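Plastic cups for the kids' table: keep or replace?

Kitchen & Table > Everyday Dishes
14 replies, 476 views

plumcreek86
Posted October 14, 2023

We're down to a few plastic cups from a bigger set and I'm trying to decide whether to fill in with matching ones or start over. They're the tall kind that taper a little toward the bottom, no handles, no lids. The shop I got them from (Kistavitz, the housewares place) has stopped carrying that shape. They have a shorter one now for 86 cents each, but it won't stack with what I have.

We host the whole family in November, so I need more cups either way. The table is white and shows every spill, which is part of why I care about the shape. The short ones look harder to knock over.

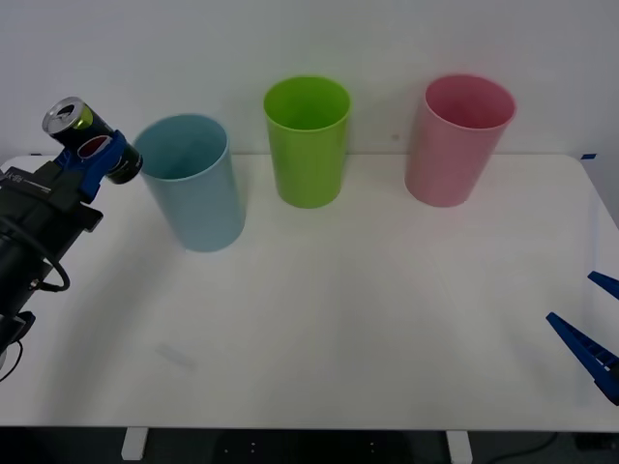

The blue, green and pink ones, back of the table.

What would you do? I don't want to end up with two kinds that don't nest.

ladle_and_lid
I'd start over. Mixed cups take up twice the shelf. We had two kinds for years and the stack fell out every time I opened the cabinet.

norfolkpine
Disagree. Those look fine. Keep them and buy a few short ones for the smallest kids. Nesting matters if you have 20 cups. For one table it doesn't.

tinroof
The taper is what tips them. A narrow base and a wide top will go over if a kid reaches past it. Straight sides are better. Check the width of the base before you order anything.

plumcreek86
The base on mine is a little narrower than the rim, but it's slight. They tip when they're full. Half full they stay put pretty well.

norfolkpine
So fill them halfway.

ladle_and_lid
You still have to get up and refill them all through dinner. At a family meal I'd like to sit down.

oatbag
Is that a matte finish? Ours were matte and they picked up a film from the dishwasher that never came all the way off. Vinegar soak helped some. The shiny ones wiped clean.

plumcreek86
Yes, matte. I wash them by hand, top rack if I'm tired. I haven't had the film, but our water is soft.

tinroof
Top rack is fine if you turn off heated dry. I warped a whole set before I learned where that button was.

greenbench
I like the different colors. Each kid picks one and keeps it all day, and you wash fewer cups. If you buy new, get colors again. We tried all clear ones from Poris and every kid lost track of theirs in five minutes.

ladle_and_lid
Colors start fights in our house. Everybody wants the pink. I went to all one color and wrote names on masking tape.

greenbench
Tape comes off in the wash.

ladle_and_lid
You take it off before the wash.

oatbag
If you do want more of the tall shape, Truvow sells one that sounds close. I can't say if it nests with yours. Measure across the rim and down the side and ask them. They answered my email the next day when I needed lids.

norfolkpine
Shipping on those cost me more than the cups did. I'd look at thrift stores first. The tall ones show up in bags with picnic stuff.

plumcreek86
Thanks all. I measured the rims tonight and I'm going to write to Truvow before I buy anything. If theirs won't nest I'll get the short ones from Kistavitz for the little kids and give them their own shelf. I'd like to stay with colors, so the pink problem will have to be worked out among the cousins.

tinroof
Buy one and test it before you get the rest. Fill it, set it at the edge of a placemat and bump the table.

oatbag
Post the measurements when you have a minute. I have a few odd ones in the garage and I can check them against yours.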